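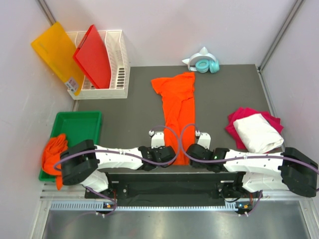 Modules > Textiles and Care > Unit 6

Reading time: 9 min

Overview Handouts Reading list Contact

Unit 6: Colour, dye and washing

Handout prepared by Anathi Van der Merwe

Last week dealt with fibres. This week is about what is put on them. Dye and pigment are often spoken of as the same thing, and for the test you need to keep them apart. A dye dissolves, usually in water, and goes into the fibre. A pigment is a fine powder that does not dissolve. It sits on the surface and has to be held there with a binder. Most printed slogans are pigment. Most plain coloured shirts are dyed.

How well a colour stays put is called fastness. There are several kinds and a cloth can be good at one and poor at another:

Wash fastness — how much colour is lost in water with detergent.
Light fastness — how much the colour fades in daylight.
Rub fastness — how much comes off on another surface, tested both dry and damp.

Cotton is normally coloured with reactive dyes, which form a chemical bond with the fibre. Some of the dye never bonds and is left loose in the cloth. The mill should rinse it out. Where rinsing has been cut short, the loose dye comes out in the first few washes at home and may settle on whatever else is in the drum. Direct dyes are cheaper and do not bond in the same way, so they go on bleeding for much longer.

Polyester takes disperse dyes, applied at high heat. These hold well in an ordinary wash but can move if the cloth is ironed too hot. Wool and silk take acid dyes. Do not use a biological powder on either, as the enzymes attack the fibre itself.
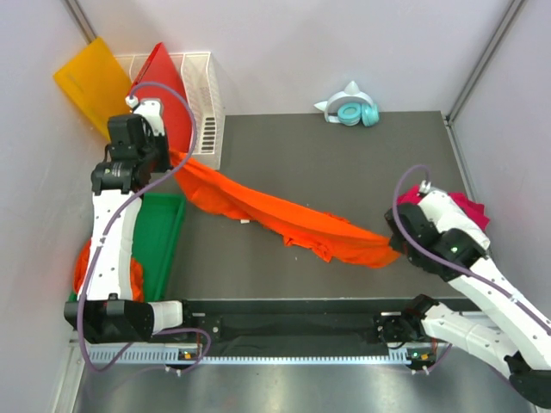 Sorting by colour matters most while a garment is new. The usual advice is whites, lights and darks, but this leaves out the strong brights, and they cause a good deal of the trouble. Treat them as a group of their own until you know how they behave. Even inside that group, take care. An orange cloth and a magenta-pink one, like the two here, would both go in the brights pile, yet a little loose pink on orange gives a dull reddish patch that is hard to shift. Wash each by itself the first time and look at the water.

Testing at home

Wet a hidden part of the garment, such as the inside of a hem. Press a piece of white cotton against it for 2 minutes. Colour on the cotton means loose dye. Repeat with warm water and a drop of detergent, as some dyes only move when warm.

Salt and vinegar are often said to fix dye. Neither will fix a reactive dye on cotton. Salt helps direct dye into the fibre in the dye bath, and vinegar has a use with acid dyes on wool, so the belief has a source, but a cupful in the machine does very little.

For next time

Read the Lopes chapter on care labels, leaving out the part on dry cleaning. Bring one garment with its label still in. We will carry on with the Trolari case, the dye house that had 2,768 towels sent back, and look at where the rinsing went wrong. Swatch cards are in the tray by the sink. Please put them back in order.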